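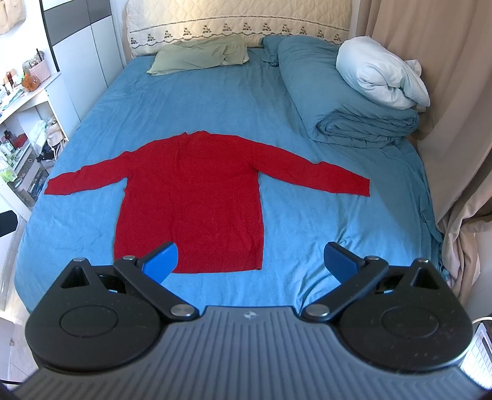 Storing wool sweaters over the summer without moth holes?

Last updated: March

Kukus
I have a cedar chest and put my sweaters in it every spring. Last fall 2 of them came out with small holes near the cuffs. The chest is nearly new, so I assumed the cedar would take care of it. Should I sand the wood, or switch to plastic bins? I'm in Marnerham, where summers are humid.

Kalell
Cedar alone won't do it. Moths go for sweat and food stains, so wash everything before it goes away. Cool water, wool soap, 5 minutes of soaking, then press the water out in a towel and dry it flat. Don't wring. Make sure it's fully dry before you fold it, especially with your humidity. 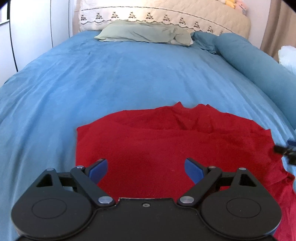 For anything that already has holes, bag it and freeze it for 2 weeks. Let the bag come back to room temperature before you open it. Then vacuum the chest, including the corners and under the lid. Light sanding brings the smell back but I wouldn't count on it.

Ortner
Plastic bins with a tight lid. I've had mine for years, no holes. Got them on sale so I can't tell you the regular price. Check the closet carpet too.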